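Minutes, Plornolard Tenants' Association, 02/04/2021

Present: 18 members. Apologies were received from two. The minutes of the last meeting were approved with one spelling correction.

## 1. Heating

Schmieder has inspected the boiler in the north building. The pump is worn and the quote for a new one is $3000, fitted. Members asked for a second quote from Nellodton before anything is signed. The radiators on the top floor are still uneven and residents should report cold rooms in writing.
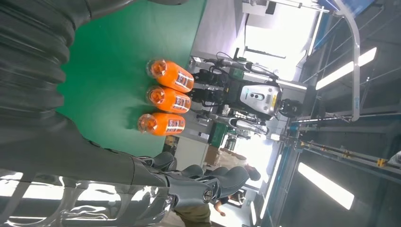

The storage room policy was discussed next. Residents have been leaving household goods on the shared shelves without a name or unit number. It was agreed that anything kept there must be labeled, and that bottles of any kind, such as orange plastic ones with caps, are to stand upright on the lower shelf and not be laid on their sides. Paint and solvents are not allowed at all. The new rule takes effect in May. A notice will go up by the mailboxes.

## 2. Parking

- The visitor spaces behind Skostura Hall will be repainted when the weather allows.
- Two permits have been returned. Both go to the next units on the waiting list.
- A complaint about a van blocking the ramp was noted. A letter will be sent.

## 3. Accounts

The balance of the repair fund was read out. Spending since the last meeting was $176 for the lobby door closer and $156 for light fittings. Both were approved. Labels and markers for the storage room will be bought from petty cash.
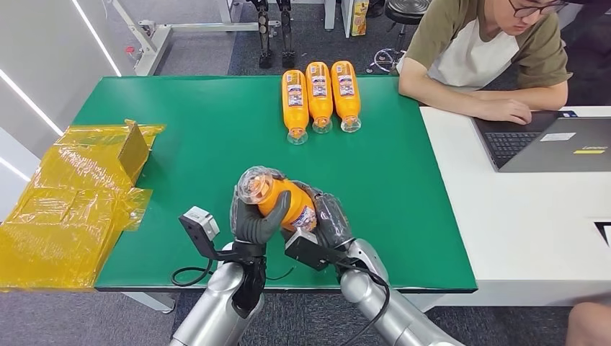

## 4. Other business

The hallway on the second floor needs a new mat. One member asked if bikes could be kept under the back stairs. The fire rules do not permit it, and the request was turned down. The date of the next meeting will be posted in the lobby.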